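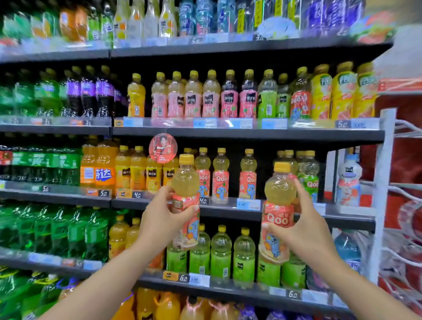

Can a robot restock a drinks shelf yet?

Sort of! I get asked this a lot at Hunstead, and my answer is slowly, with someone nearby. Small plastic bottles are fiddly, and two at a time - one per hand - is harder again.

What trips it up?

Neighbours, mostly. Green bottles beside more green bottles, labels that look alike, price tags hanging off the shelf lip. Zihan Gu and I ran 332 trial picks in February and argued over most of them.

Would you let one do your groceries?

Not my eggs, mate.

Related
Can it fold a towel?
Mopping trials at Nomedby

© 2023 Hunstead | Contact | Back to top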